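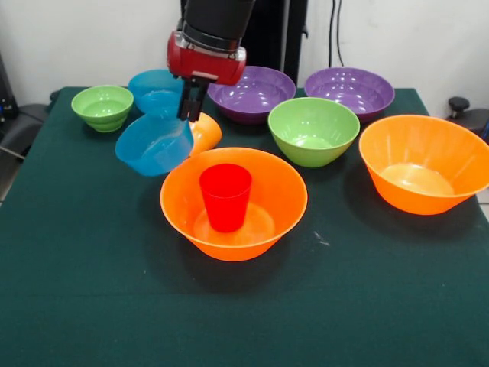 Gripper fingers lose the zero position, bowls turn in the grip
Erlinda Umali, Kekitley
Posted Nov 15, 2025

I look after one arm with a two-finger gripper in our training room, and I have a question about the correct order for setting the fingers again after cleaning. The cell is used for picking and sorting plastic dishes on a table with a green cloth. The fingers come down vertically and take a bowl by the rim. When the bowl is lifted it does not stay level, it hangs to one side like the light-blue one, with the open side turned outwards. A small tilt does not disturb us, but I would like it to be the same tilt every time, and now it is not. With the same program and the same bowl, one time it is nearly flat and the next time it is almost on its side. Then the place position is wrong and the bowl lands on its edge.

The history is as follows. In April we put new pads on the fingers, the grey ones from Pandey, thickness 2 mm. Everything was fine until the last cleaning. I removed both fingers, wiped the rail, put them back and tightened the screws. After that the Plistura controller asked for a new zero. I made it with the fingers closed and nothing between them. I think this part was correct, but I am not sure if the pads must be on or off at this moment. The manual shows a picture without pads and the text does not mention them.

What I have already tried:
More closing force. The thin bowls bend at the rim and the tilt becomes worse.
Less speed. I went down from 80 per cent to half of it. It is a little better with the big bowls and there is no difference with the small cups.
Changing the left finger with the right finger. No difference.
Cleaning the pads with a dry cloth. It was better for one morning.

I did not change the table height in the program, and the table was not moved. The cloth was taken off and washed, then put back. I do not believe a cloth can matter so much, but I write it to be complete.

The cups are a second problem, maybe from the same cause. They are much smaller than the bowls and the fingers have to come very near to them before closing. If the arm is only a little too low, one finger pushes the cup over before the other finger arrives.

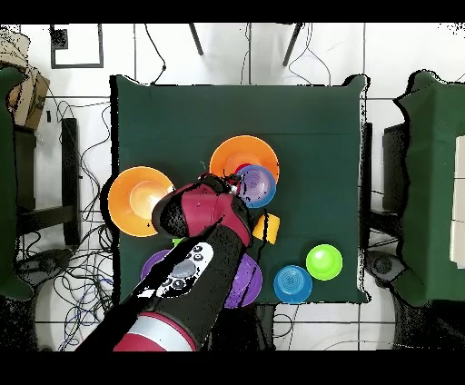

The gripper at the small purple cup, with the yellow cup on its side just below.

So I have two questions. In which order do you do the zero, the pads and the height? And is there a simple way to see if the two fingers are still parallel, without sending the gripper to the service?

I can stop the cell for half a day, not longer. Thank you in advance for any advice, also if it is only a part of the answer.

Kobina Tetteh
Accepted by the person who asked

Good description, thank you. I maintain the same type of gripper with a Plistura controller and I had this after a cleaning too. Your zero is probably wrong by the thickness of the pads. Pads must be ON when you make it. The picture in the manual is from the older fingers, where the rubber was part of the metal.

But please check the fingers first. If they are not parallel, a new zero only hides it. I do it in this order:

Stop the arm, lock out the drive and wait until the controller light is off. Do not work at the fingers with only the pause button pressed.

Take off the pads and the fingers. Look in the slot where the finger sits on the carriage. In my case a small piece of old glue was in the slot, and the finger was standing on it like a table with one leg too long. You can feel it better with the fingernail than see it.

Put the fingers back without pads. Start all screws by hand, push the finger up against the stop, then tighten in turns, a little on each screw. I suppose you tightened one screw fully and then the next. Many people do so and the finger goes crooked by a very small amount.

Close the fingers by hand on a strip of normal paper, first at the tips and then near the root. Pull the strip. It should resist equally in both places. If it is free at the tips and tight at the root, or the other way, loosen the screws and repeat. You do not need the service for this.

Then put the pads on. Degrease the metal first, and let the glue rest before you use them. I leave mine for 12 hours, but with your half day I would at least do this step in the evening and start again the next morning.

Now unlock, switch on and make the zero, fingers closed, pads on, nothing between.

The height comes last. Go with slow speed to your lowest taught point and look from the side. The cloth does matter for this. After washing it may lie thicker, or have a fold exactly under the point. Pull it smooth and fix it under the table edge before you measure.

About the tilt itself: a bowl held at one point of the rim will always want to turn, the weight is all on one side. You cannot remove it with force. What helps is to put more of the pad on the wall of the bowl, so go a few millimetres deeper over the rim if the height allows. For the cups I made a separate approach point, straight above, and I open the fingers wide before going down. The bowls program opens them less, and for a cup near other things this is not enough space to correct.

Pandey

just use more force and stickier pads, works for me with boxes

cilus_bench

I disagree with more force, she already wrote that the rim bends. Boxes are not thin bowls.

I can add one thing to Kobina's answer, which I find correct. The pads become shiny with use, and a dry cloth makes them more shiny. Wipe them with a cloth with a little water, no alcohol, and let them dry with the fingers open. Mine also changed after a short time and then the water helped. If a pad has a line pressed into it from the bowl rims, turn it upside down if the shape allows, or replace both. Never only one, or the closing point moves to the side.

Please also look at the cable to the gripper when the arm is reaching far out. If it pulls on the wrist in one position and not in another, you will get a different result from the same program. I searched a long time in the fingers before I looked at the cable clip.

Erlinda Umali

Thank you to all. There was something in the slot on the left side, very thin, I think it was from the old pad. I tightened the screws in turns and the paper now resists the same at the tips and at the root. The pads are on and resting until tomorrow. I did not touch the zero yet.

One more small question to Kobina. My manual gives the step for the zero as number 13 in the menu, but on my screen this number is the speed limit. Is yours the same?

Kobina Tetteh

Yes, the numbers moved with the update. Go by the name of the step and leave the number. It is called "finger reference" on mine. Save the old value on paper first, so you can compare. If the difference is near to two pads together, you have found your fault.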